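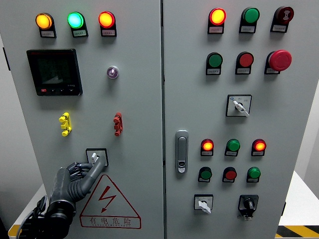
Indicator lamps, push buttons and switches on a pair of grey cabinet doors.

The reader by the door

How a mid-sized cold store stopped arguing about which pallet was where

Most people who work with radio tags will say the tag is the easy part. It costs very little, it has no battery, and it either answers or it doesn't. The trouble begins a metre or so away, where the reader is bolted to something.

At the Plokov cold store, the readers were first bolted to the door frames. There are 4 loading doors on the east side, all steel, with a steel bumper rail along the bottom and a roller shutter that goes up into a steel box. Each pallet carried one tag in a plastic holder, stapled to the near left block. The plan was that a forklift would drive through, the reader would pick up the tag, and the stock system would know that the pallet had left.

In the first month the system knew this rather less often than the drivers did. Some pallets went out without being read. Others were read while standing still, five metres inside, because a wet floor and a raised shutter between them carried the signal further than the survey had allowed for. A pallet of peas was recorded as leaving by door two and door three in the same minute.

Babatunde Tamuno was brought in to sort it out that September. He had spent most of his working life on access control, fitting card readers to offices and car parks, and he came to warehouses late. He says the two jobs are closer than they look. "In an office you hold the card up to the plate. You have agreed to be read. A pallet hasn't agreed to anything, so you have to work out where it will be and which way it will face."

His first step was to switch off 2 of the readers and leave them off for a week. The stray reads fell sharply. The units had been talking over one another, each one hearing tags that another had woken up. The maker's handbook covers this in a short section near the back, and the original installer had set all of them to full power, on the reasonable view that more power would mean fewer missed tags.

The second step took longer. Tamuno moved the antennas off the frames and hung them from a bar across the inside of each opening, pointing down and slightly back into the store. He then turned the power down until a tag was read only when it was under the bar. A light beam at knee height tells the reader when to start listening and when to stop, so that a door with nothing passing through it stays silent.

The readers themselves are made by Idside, and are nothing out of the ordinary. They work in the ultra high frequency band, which suits loading doors because the range can be several metres. It suits food less well. Water absorbs the signal, and a pallet of frozen vegetables is largely water. Cartons at the centre of a load can't be read with any confidence, and the store no longer tries. One tag on the outside stands for the whole pallet, and what is on the pallet is settled earlier, at the wrapping station, with an ordinary barcode.

Putting that tag in the right place turned out to matter more than the choice of reader. Stapled flat against damp timber, it lost a good part of its range. Tamuno tried a holder with a foam back that keeps the tag a few millimetres clear of the wood, and tested it on 100 pallets borrowed from the return stack. They went through door one twice each, once forwards and once turned about. Every one was read in the first direction. Four were missed in the second, all with split blocks that had let the holder tip over.

The holders now come from Ajayi, a small moulding firm that was already making label frames for the racking. The foam was its idea. The early batch went brittle in the cold, and a different grade had to be found.

There was also the matter of the software. Plostar, the stock system used on the site, expected one message per pallet. A reader sends dozens, as a tag will answer again and again for as long as it is in the field. Somebody had to decide how many answers make a departure. The rule at Plokov is now three answers inside one second, with the beam broken, and a gap of ten seconds before the same tag can be counted again. A driver who backs out to let someone past does not create a second pallet.

There are 313 racking positions in the main chamber, and none of them has a reader. Tamuno was asked to price it and advised against. Drivers scan a barcode on the upright when they put a pallet away, which takes a moment and works at minus twenty-two, provided the label has been wiped. Frost on the labels is still the most common complaint on the night shift.

The next job is the blast freezer, where the door is narrower and the fans make the plastic curtain swing through the light beam.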